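Flisham Handheld Voting System for Town Meetings and Caucuses
Equipment > Public Meetings > Electronic Voting
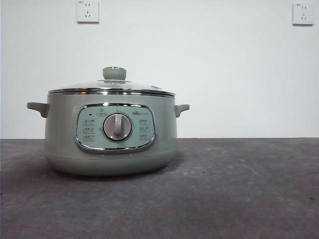 Josefina Benítez

The Flisham system records yes, no and abstain votes from registered voters in an open meeting. It replaces the standing count and the voice vote on articles, amendments and procedural motions. A base set supports 800 handsets on one receiver.

Each handset has three vote keys, a status light and a one-line display. The display shows the voter's last selection until the moderator closes the vote. A voter may change a selection at any time while the vote is open; only the last one is stored.

Handsets are assigned at check-in. The clerk scans the handset label and the voter's line on the check-in list. For secret ballots, the assignment table is locked before the vote opens and the software stores totals only. For roll call votes, the table stays linked and the report lists each name with its vote.

Majority, two-thirds and four-fifths thresholds are preset. Other thresholds can be entered by the moderator. Abstentions are left out of the calculation unless the local rules setting is changed.

Specifications
Handsets per receiver: 800
Range, indoor, clear line of sight: 40 meters
Handset power: 2 AAA cells
Handset weight, without cells: 37 grams
Receiver connection: USB
Report formats: PDF, CSV
Internet connection: not required

Included in the base set
Receiver with cable and wall bracket
Handsets in numbered trays
Label scanner
Moderator and clerk software, one license each
Printed setup guide

Options
Laryea carrying case, holds 40 handsets
Stustent display module, shows results on a hall projector
Second receiver for an overflow room

Halls with steel partitions or a balcony usually need the second receiver. Both receivers must run the same software version.

Rental
Sets can be rented by the meeting. Rental sets ship with cells installed and the town's seal on the opening screen. Orders for spring meetings should be placed by the end of February. Returns received after Tuesday of the following week are billed for a second meeting.

The Flavolano handset is no longer sold. Existing units work with the current receiver, but their display does not show the stored vote.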